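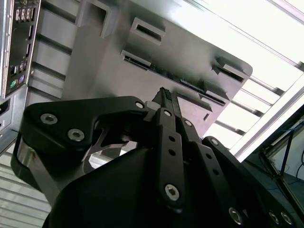 I bought the Pitico parts plate in May to go beside the computer case on my repair bench. It cost $63 with shipping from Latard. I had been using a shallow tray from Marquez, and small boards kept sliding under each other in it. The Pitico holds parts upright or flat in fixed places, so the question was whether the fixed places would suit the parts I handle.

Mostly they do. I have used it for 10 weeks, on desktop towers only.

## The plate

It is a flat gray plate, close to square, with slightly rounded corners and a matte face. The matte face is a good choice under a bench lamp. Small black parts show up well against it, blue boards even better.

The layout is not symmetrical. There are two hollow square sockets near the top corners and a rectangular one between them. Two horizontal slots are stacked on the left half, each with a raised rim. A large solid block takes up much of the right half, and I have not found a use for it. I would have preferred two more slots there.

The square sockets are deep enough for my short parts. Anything tall wants to lean, and with the plate mounted upright that matters more than it does flat on the bench.

## Mounting

I put mine against the slatted aluminum back panel, next to the upright rail. The mounting hardware is sold separately, and the listing is not clear on that. I used a Stovosari bracket set I already had. Getting the plate straight took two tries, because the screws let it shift a little until the last one is tight. Put all of them in by hand first, then go around with the driver.

Once tight it has stayed put. With the tower standing to the right of it, back panel turned a little toward the plate, the reach from slot to case is short.

## The long slot

This is the part I would buy the plate for. It runs horizontally below the two short slots and takes a narrow board lengthwise, with a raised tab to hold the right end. The contacts are in plain sight and you can check them before the board goes anywhere near the case.

The tab is firm. Slide the left end of the board in last and don't force it. On my plate the fit was stiff for the first few days -- I thought it was the wrong size -- and it eased with use.

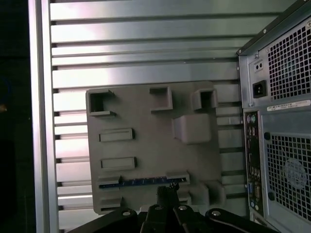 ## What I don't like

- No labels or numbers on the slots. I wrote my own list and taped it to the bench.
- The short slots have shallow recesses. Fine for storage between steps, less so if you bump the rail.
- Dust collects in the square sockets and a cloth won't reach it. I use a small brush.
- Latard does not sell the plate without the carton insert, and the insert is bulky to store.

Pitico says the tab is good for 3,000 cycles. I can't confirm that. I am nowhere near it, and mine has no cracks so far.

## Worth it?

For someone who works on the same kind of tower every day, yes. For mixed repairs I would keep the Marquez tray and spend the money on something else. I kept both. The tray holds screws now, and the plate holds boards and clips.

Four out of five. I took one off for the block and the missing hardware.

2020-07-13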